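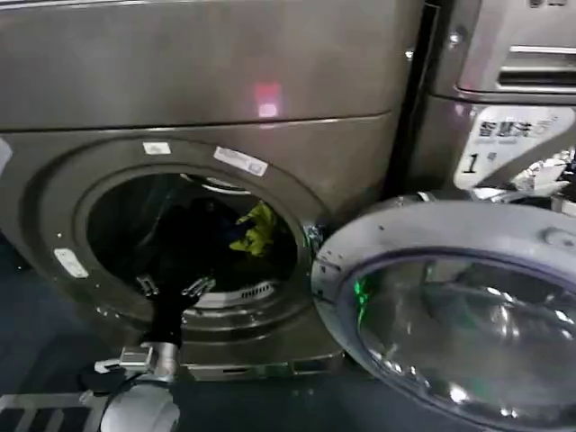 Loyalty schemes used to be for people who were loyal. You bought your coffee in the same shop for years and on a bad morning the owner let you off. Now the scheme comes first and the loyalty is supposed to follow. My local launderette has joined in, and so have the bakery, the garage and a garden centre I have been to once. You can stand before a big front-loader with its round door wide open, four pale labels on the front of it, and still be asked whether you have the app.

I have kept my Clivar statement for the year, mostly out of spite. I collected 348 points. I rang to ask what they would buy and was told 65p off, provided I used them before April and not on bread.

Denise Birkett, who has the flat below mine, swears by hers. She got a free kettle. She also drove out to Oltow twice a month to get it, past two shops that sold kettles, and she will not hear a word about the petrol.

The trade says these schemes let shops "reward" us. I would like to know with whose money. If a shop can sell me cheese for 80p less because I waved a card, it could have sold it to me for that price without the card. What has happened is that the proper price has been put up and the old one handed back as a favour. Anyone who forgets their phone pays the fine, and I suspect that is often somebody old.

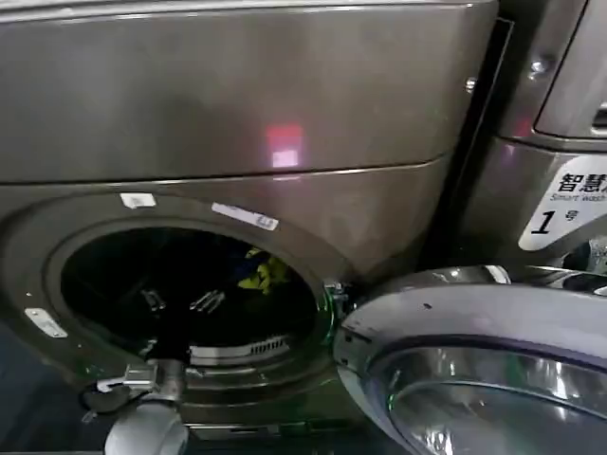
Wash day, with something yellow in the drum.

Terence Furnival wrote in to this page to say I was being mean, and that points are a bit of fun. Perhaps they are. I have yet to see anyone laughing at the till while a queue builds up behind them and the signal drops out.

I have cut up the Clivar card. The Marchetti one I am keeping until the sandwich comes through.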